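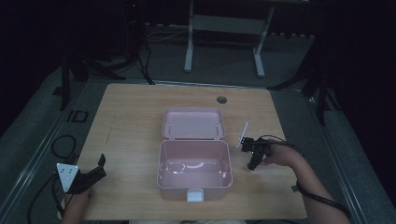

Work and Automation, Unit 2
Course handout for February 24, 2020

Last time we looked at the packing floor at Birlow, and I promised we would slow down and talk about what the change meant for the people who stood at those benches all day. So get comfortable, because I think this is the most interesting part of the whole course (I say that about most units, I know).

Before the change, Birlow had 105 packers. Each of them learned the job by standing next to somebody who already knew it, and after a few weeks their hands simply did the work. When the firm brought in the Drokberg line, the number on the floor came down to 85, and the rest moved to a new kind of job called demonstrating. A demonstrator does a small task by hand, over and over, holding a pair of grippers, so that the movements can be recorded and used to train a machine. Opening a box, closing it, putting a bottle inside. The first round at Birlow called for roughly 3,000 of these short recordings.

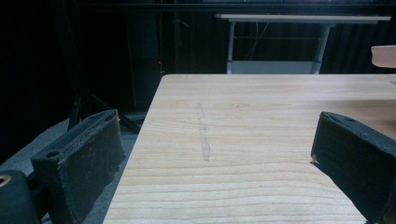 Think for a moment about what happens to a skill when you have to do it through a tool. A packer's fingertips tell her if a lid has caught or a bottle is slipping, and she hardly notices that she knows it. With a gripper she has two stiff, padded jaws and a wide gap between them, and she has to plan a grasp that used to plan itself. Many demonstrators told the Plokier survey that they felt clumsy in the first days, and some felt a bit insulted, after years of being the fast one at the bench! Please keep that in mind when you read the training manual, which talks a lot about speed and very little about pride.
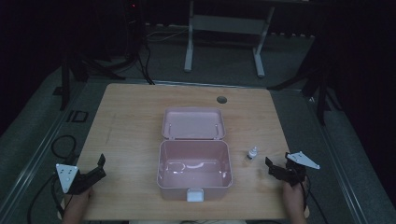

Fig. 3. Storage box with open lid and small dropper bottle; one gripper in each hand.

Now, who owns a movement? The Ra agreement, signed in June, pays demonstrators by the hour and says nothing about how long their recordings may be used. Read section 2 closely and mark any line where you think a worker and a manager would understand the words differently.

For our next meeting, write a page on a task you do well with your hands, and how you would teach it to someone who could only watch. Bring it on paper, please, as we will be trading them around the room.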